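SPEAKER NOTES
Lonier hand-held gripper kit: evaluation summary
18 December 2023

Slide 1 – Title
Leave up while people sit down. State the scope in one sentence: we reviewed the Lonier kit as a purchase, for collecting manipulation demonstrations without an arm. The Polon arm adapter is a separate line on the quote and is outside this review.

Slide 2 – What is in the box
Two hand-held grippers, a camera for each, mounting brackets, spare finger pads, cables, and a license for Uibo, the recording software. The license runs for 2 seats. A third seat can be added at any time but is billed for the full year.
Mention that the brackets arrive assembled. The pads do not.

Slide 3 – Setup time
First setup took 90 minutes from opening the case to a usable recording. Most of that went to camera calibration. The printed guide is one revision behind the software, and the menu names do not match. Kesau, the reseller, sent the current version the same day we asked.
If someone asks about repeat setup: recalibration is needed after any change to the camera mount. It is not needed after a pad change.

Slide 4 – Test plan
Paper cups were the main object. Reasons to give if asked: they are cheap, they deform under too much force, and a stack of them gives a simple pick-and-place task. We ran 5 sessions and kept 186 recordings. Anything with a dropped time stamp was discarded before the count.
Do not read out the table. Point to the last column and move on.

Slide 5 – Grip on ribbed sleeves
Let the pictures stand for a few seconds before talking.
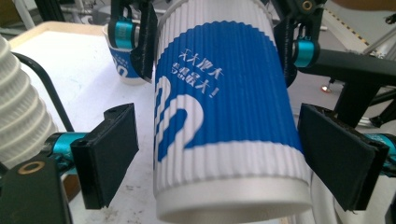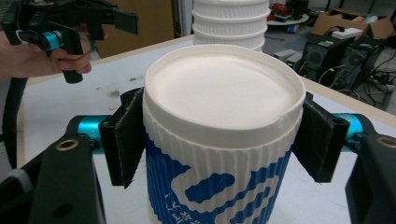
Gripper camera views, cup held between both fingers.

Slide 6 – Findings on the fingers
Pad alignment matters more than pad material. With one pad set at a slight angle to the other, the cup tends to rotate as the fingers close. The correction is a single screw, but there is no reference mark for it – we have asked for one.
Trigger travel is long. Operators with small hands reported fatigue before the end of a session.
Cable routing is the weakest part of the design. The cable can drift into the working area when the wrist turns. We used clips of our own.

Slide 7 – Findings on Uibo
Export is reliable. Search is not: labels are case sensitive, and a session saved under two spellings shows up as two sessions. Syncing both grippers works only if they are started from the same screen.

Slide 8 – Cost and support
Show the quote. Hardware price is fixed through January. Support covers parts and remote help, with no site visits. Replacement pads are sold in pairs – budget for them as a consumable.

Slide 9 – Recommendation
Buy one kit, with the second set of pads. Hold off on the extra Uibo seat until the label problem is fixed. The adapter should get its own review before anyone signs for it.
Questions. Keep the quote on screen.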